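Joana Barros had driven 124 kilometres to Kemport's open day for this. 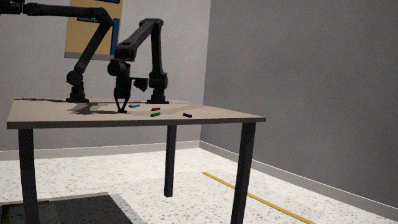

Two arms, four blocks, Cukstead lab.

"It's a simulation," she said.

"So far," said Farzad.

She'd been promised a robot. The brochure had cost more than her ute.

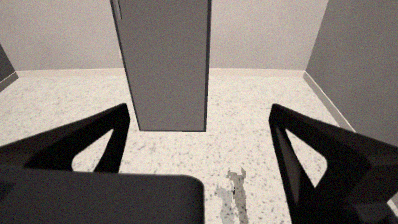 "And when does it stack something real?"

"December — if Tilanden signs."

She took another lamington.
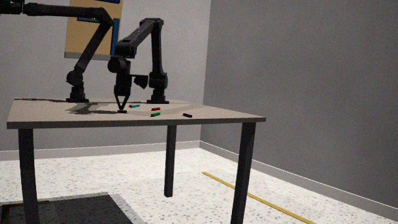

Farzad was still talking about December when she found her keys.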